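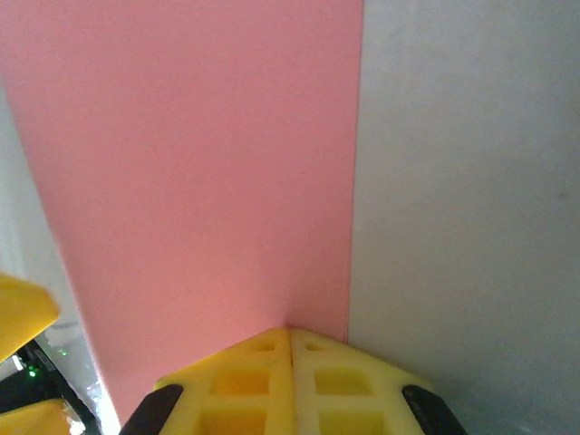 Figure 4.1 Pink meets white at a corner.

Search this book
Reading time: 4 min

Chapter 4: Color Next to Color

I painted my first kitchen in Clisley a shade called Bellis, and I hated it by dinnertime. On the chip it was a soft, friendly pink. On the wall, beside white cupboards, it practically shouted! My teacher Glenys Humphreys laughed and told me to hold the chip against something gray — and there was my soft pink again.

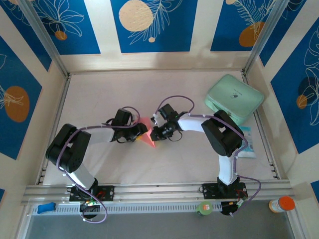
So that's where we'll start, with neighbors. A color changes when you change what sits beside it, and you'll need scissors, a glue stick and 2 sheets of colored paper to try it yourself. Do the first exercise in daylight if you can (I still do mine by the window).

Contact | © Sevent | Back to top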